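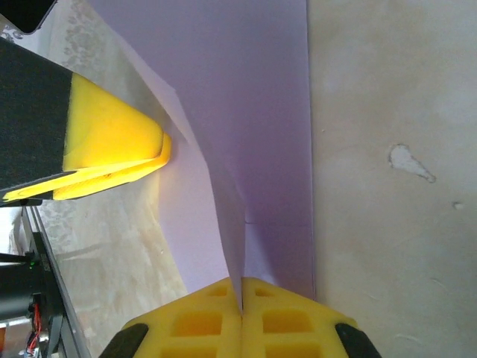

Dralora, kit d'habillage animé

Bonjour et bienvenue ! Dralora, c'est le kit que j'ai monté pour Tundberg, une petite chaîne web qui voulait des jingles, des bandeaux et des panneaux de fin un peu moins sages que les anciens. Tundberg m'a laissé publier les sources, donc les voilà, avec mes noms de calques pas toujours très inspirés (il reste un « fond_final_bis2 » quelque part, je n'ose plus y toucher).

Ce qu'il y a dans le dossier

Le kit compte 68 projets rangés par usage : ouvertures, transitions, bandeaux de nom, météo, panneaux de fin. Les rendus de référence sont dans le dossier rendus, en séquences PNG avec couche alpha, soit 2542 images. Comptez 800 Mo une fois l'archive décompressée. Le dossier typo ne contient pas la police, seulement un fichier texte avec le lien de téléchargement : la licence m'interdit de la redistribuer.

Le logo d'ouverture est découpé en lamelles qui pivotent l'une après l'autre avant de se caler. Toute l'animation tient sur 44 images, et j'y tiens beaucoup ! Au-delà, ça traîne, et le son arrive trop tôt.

Installation

Décompressez l'archive à la racine d'un disque, sans accents ni espaces dans le chemin. Ouvrez d'abord le projet maitre_couleurs, changez les trois teintes principales, enregistrez, puis ouvrez le reste. Si vous faites l'inverse, les bandeaux gardent l'ancien bleu jusqu'au prochain redémarrage du logiciel. Je l'ai fait deux fois la veille d'une livraison, un vendredi évidemment.
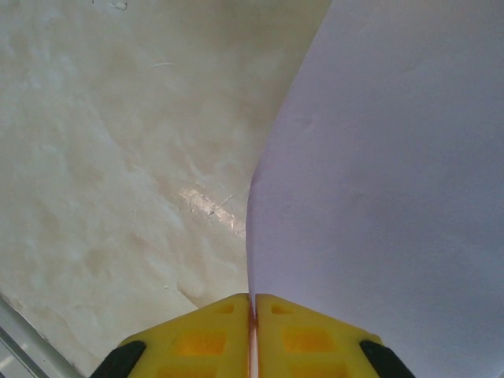

Sur la page du projet, on m'a demandé pourquoi les bandeaux étaient calés à 25 images par seconde, alors que tout le monde monte en 50 maintenant, et si je comptais refaire les courbes un jour. La remarque ajoutait que les transitions rapides saccadent sur un grand écran, surtout le balayage vers la gauche.

Bon, c'est vrai pour le balayage. Les courbes ont été dessinées à 25 parce que la régie de Tundberg sort comme ça, et une conversion automatique abîme les petits rebonds en fin de mouvement. J'ai commencé une version 50 pour les transitions, elle est dans le dossier essais – utilisable, mais pas encore passée à l'antenne.

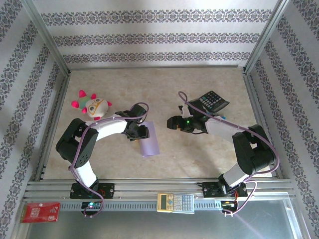

Personnaliser le logo

Remplacez le tracé dans logo_source par le vôtre, en gardant le même nom de calque. Un tracé fermé, sans dégradé, marche du premier coup. Avec des lettres très fines, baissez l'extrusion, sinon les biseaux se croisent et vous aurez des triangles noirs dans les angles. Pour les matières, j'ai laissé deux préréglages : Segers, mat et un peu crayeux, et Dranance, plus brillant, avec des reflets qui glissent pendant la rotation. Dranance est superbe sur fond sombre et franchement moche sur fond clair (essayez quand même, on ne sait jamais).

Le temps de rendu dépend presque entièrement du flou de mouvement. Coupez-le pour vos brouillons et remettez-le à la fin.
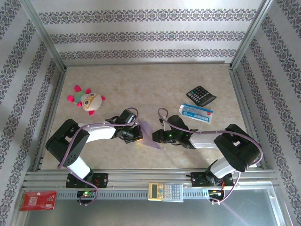

Pensez aussi à vérifier la zone de sécurité des titres : mes repères sont sur un calque guide verrouillé, tout en haut de la pile.

Limites connues

Pas de version verticale pour l'instant. Les bandeaux sur deux lignes débordent quand le nom est très long. Les pictos météo n'ont pas de grêle, j'ai oublié.

Licence

Usage libre, y compris commercial, sauf pour le logo de Tundberg qui reste à la chaîne. Si vous diffusez quelque chose fait avec le kit, envoyez-moi le lien, ça me fera très plaisir !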